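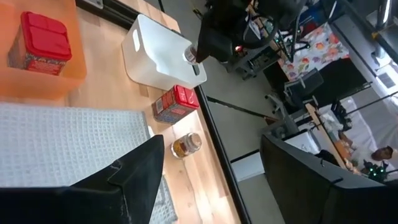
A wooden tabletop in sunlight, with the grey floor beyond.

Report of the visit to the Nororwood furniture works, Drondach

Members of the Hestaso Adult Learning Association visited the Nororwood works in October at the invitation of the firm. The visit formed part of the Association's programme on local trades and was led by Naheed Dhanial. The party was received at the main gate at 10 in the morning and was given a short talk on safety before entering the yard.

Nororwood has made tables, benches and shelving at Drondach for two generations. The works stands on the site of a former grain store, and the oldest part of the building is still used for seasoning timber. Our guide for the morning was Khurram Malik, who manages the drying sheds and joined the firm as an apprentice. He explained that most of the hardwood arrives as sawn boards and is stacked under cover, with thin strips between the layers so that air can pass. Boards are moved to the heated kiln only when their moisture has fallen far enough, and a stack may remain in the sheds for up to 314 days before that point is reached.

The party was shown how a board is tested. A small meter with two pins is pressed into the wood and the reading is chalked on the end of the stack. Several members asked whether the older method of weighing a sample was still in use. Mr Malik replied that it was kept for disputed loads and for training, and he produced a ledger in which such weights had been entered by hand.

From the sheds we passed to the machine hall, where boards are cut into narrow strips, planed and sorted by colour. The noise was considerable and ear protection was supplied. Sorting is done by eye under a north-facing window. The staff engaged in this work rotate every hour, as it was found that judgement of colour becomes unreliable after a longer spell. Strips with knots or splits are set aside and cut down for chopping boards, which are sold from the works shop.

Gluing takes place in a separate room held at a steady temperature. The strips are laid side by side, brushed with adhesive and clamped overnight. 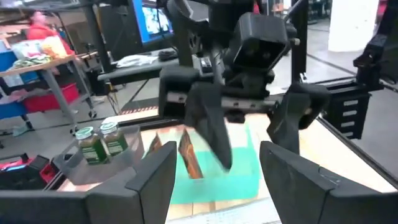

Once released from the clamps, the tops are scraped, sanded and oiled. Three coats are given as a rule, with a light rub between each. Members were invited to compare a sample that had received a single coat with one that had received all three, and the difference to the touch was marked. The firm advises owners to oil a top again twice a year and to wipe up spilt water without delay.

Refreshments were served in the canteen, where a display of old catalogues had been set out. The earliest showed a range of school benches supplied to the Arain district. The firm moved away from school furniture in 2000 and now sells chiefly to workshops, colleges and small kitchens.

A discussion followed on the supply of timber. Mr Malik stated that good ash had become harder to obtain and that the firm was making greater use of beech and maple. In reply to a question from Ms Dhanial, he said that two apprentices were taken on each year and that applications from older candidates were welcome.

The Association wishes to record its thanks to the management and staff of Nororwood. Members who wish to join a second visit should give their names to the office. Stout shoes are required, and the upper store can be reached only by stairs.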